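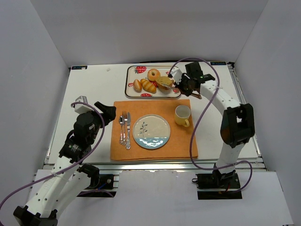

About Wenalar

Wenalar helps small food businesses plan what to buy when they've decided they want a robot, or when someone above them has decided it for them. We look at the job, the bench, the floor and the money, and we write a budget that includes the dull items. Then we argue with you about the dull items.

The company was started by Lærke Bach, who had spent years buying equipment for hotel breakfast rooms and had signed for a number of machines that are now very expensive shelves. Her first client was Nisbet, a café group that wanted two arms to lay tables and serve bread. The quote they had in hand covered two arms. It didn't cover grippers, cables, mounts, a table that would stay put, or anyone's time. Lærke's reply ran to one page and added a zero in one place. They're still a client, so it can't have been too rude.

Shares: 41 | Comments: 3

What we do

Most of our work is a planning visit and a written purchase plan. The visit is $600. The full plan, with three supplier quotes compared line by line, is $1,598, and the $600 comes off it if you go ahead. Neither price depends on what you end up buying. We take no commission from manufacturers, a policy that has kept our Christmas cards to a manageable pile.

A plan usually tells you:

– what the arm has to pick up, and what it will be allowed to drop
– how much table you need, and what the table has to be bolted to
– grippers and spare fingers, priced separately
– cable, ties, and more cable
– staff hours for setup, which everybody wants to enter as nil
– what the second year costs

We try things on the bench before we put a number next to them. A croissant and a doughnut ask different things of a serving tool, and a spec sheet will tell you the payload in kilograms and leave the flaky pastry to your imagination. So we set out a place mat, a plate and some cutlery, put bread on a tray, and see what a pair of arms makes of breakfast. Guests, in our experience, don't care about payload. They care whether the roll gets to the plate. 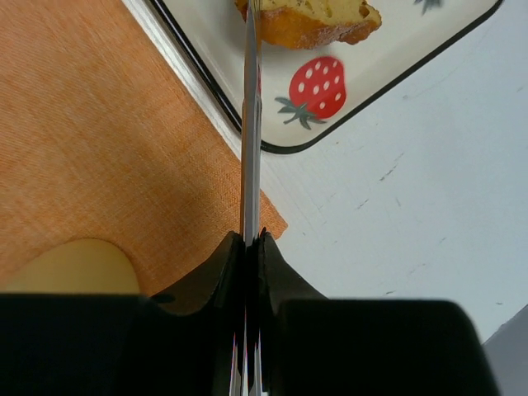 Gripper fingers at the bread, with a printed strawberry just below.

Bika, our budget sheet

Bika is the spreadsheet we use for every plan. It began as one tab and now has a good many more, some of them locked after an incident with a sort button. Clients get a copy to keep. The line people like least is called "Everything Else", and on the last Benderden job it came to $3,205. Benderden is a bakery with a very nice counter and a very uneven floor, and leveling that floor was most of it. They asked us to take the line out. We moved it to the top.

What we don't do

We don't sell arms, rent arms or fix arms. We don't write business cases for a purchase that has already been made, though we're asked to fairly often, usually in June when the budgets close. And we will tell you to buy a better pair of tongs if that's where the sums land. It has happened, and we still sent the invoice.

Working with us

Send a short note saying what you make, how much room you have, and the figure you were hoping to spend. Please give us the real figure. Lærke reads the notes herself and answers most of them before 9 a.m., when she is at her least diplomatic.

Last updated: June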